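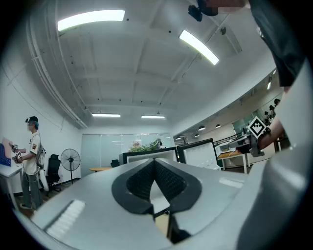 I have been meaning to write about the little fridge for weeks, and every time I sit down to do it I end up writing about the whole room instead, so maybe I should just give in and do both. We've been in 312 at the Platetti building since the end of winter, and I'm still very fond of it. It's a plain sort of room, with people coming and going and somebody always halfway through something, but I do love a ceiling with a bit of shape to it, and ours has those deep white boxes made by the beams, with the long pipe running down one side and the fluorescent panels set along it. My old place had a low flat ceiling that made me feel like I was working inside a shoebox. At our new desks I tip my head back when I'm stuck on something and follow the pipe with my eyes until the thought comes loose (or until it's lunch).

Lunch is where the fridge comes in. For the first couple of months we used the big one in the shared kitchen at the end of the hall, and if you've ever shared a fridge with an entire floor you know how that goes. I lost a perfectly good jar of kimchi that Hae-won Seol had made for me with her own hands, and I was more upset about it than I let on. Then in April my neighbor was clearing out her son's dorm things and asked if I knew anyone who could use a mini refrigerator. Did I ever!

It came to work on the back seat of my car with the seat belt around it. It had been standing in her garage for a good long while, and it smelled like it. I'm going to tell you what I did in case you have one of these sitting in your own garage, and I don't claim to be an expert, only a person who has now cleaned one very small refrigerator very thoroughly.

First I let it stand upright overnight before plugging it in. My father did that with every appliance that ever came into our house, and I would feel him frowning at me if I skipped it. Then I took out everything that would come out and washed it in the sink with dish soap and the hottest water my hands could take. The inside I wiped down with baking soda in warm water, twice, and then once more with plain water. The part people forget is the gasket, the rubbery seal around the door. Mine had a line of gray gunk down in the fold, all the way around, and I went at it with an old toothbrush and a cotton swab for the corners. It took most of an evening and a whole episode of the radio mystery I'm following. Leave the door open after that, and let it air out for as long as you can stand to have it in the way. A saucer of dry baking soda at the back does the rest.

Then there was the matter of where to put it. I had pictured it on the floor, tucked somewhere out of sight, but Raymonde McIntyre has a bad knee and she said, very reasonably, that if she had to get down on the floor for her yogurt she would need someone to come and fetch her back up. So we tried it on one of the round tables, the light wooden ones that came with the room, and there it has stayed. It does take up a table. I went back and forth on that. But you can see right into it without bending much, and there's something cheerful about having it up where it's part of the furniture. 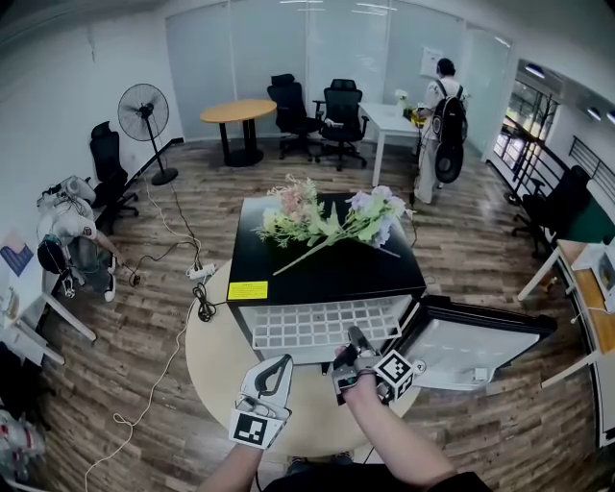

The flowers were my idea, and I've been teased for them. They're artificial, of course, all pale pinks and creams with a touch of lavender, and I paid more than I should have at the Jin shop by the station because I couldn't stop picking them up. My grandmother would have been horrified. She thought fake flowers belonged in dentists' offices! But the top of a mini fridge is a sad flat black thing, and I wanted something soft on it. They haven't got a vase yet. I keep meaning to bring one in, and meanwhile they lie on top, and I've grown to like them that way, as if somebody had just walked in with them and put them down for a minute while she took her coat off.

If you do keep things on top of yours, keep them light. We had a phase of stacking mail there, and then a sweater, and then somebody's library books, and before long you couldn't open the door without a small avalanche. The rule now is flowers only. It gets broken by lunchtime and mended by the time we go home, and I think that's about as well as any house rule does.

The other thing I'd think about early is which way the door swings. Ours opens to the right. I didn't give it a thought when we set it down, and for a few days it opened straight into the spot where everyone wanted to stand. We turned the whole business a little, table and all, and it's been much better. Turn the table before you fill the fridge, please. I did it the other way and spent the afternoon mopping up iced tea.

Cords are my weak point. I'd like to tell you they're all neatly clipped along the wall, but the power strip is on the floor and so is a fair amount of cable. I bought a packet of those sticky clips and they're still in my desk drawer. That's the next job, along with finding a better home for the fan. It lives over by the wall with one of the mesh chairs, and by July I expect we'll be fighting over who gets to sit near it.

As for what goes inside, we've settled into a sort of rhythm. Drinks go in first thing in the morning so they have a chance to get cold. Lunches go in next, flat containers if at all possible (round ones waste so much room, and I say that as someone who owns nothing but round ones). Anything still there at the end of the week goes home with its owner or gets eaten by me. Hae-won has made another jar of kimchi, and I've promised to keep it double-bagged out of respect for Raymonde's yogurt.

I did want to say a word about the little white flower pot on the white table, too, as a friend who stopped by asked where I got it. It was in a box of odds and ends from my move, wrapped in a dish towel, and I have no idea where it came from before that. I'm hoping to find another close to it for the windowsill at home. If anyone has a source for small plain white pots that don't cost the earth, do leave me a note below. I'm also taking suggestions for a vase, something low and heavy that won't tip when the door gets shut in a hurry.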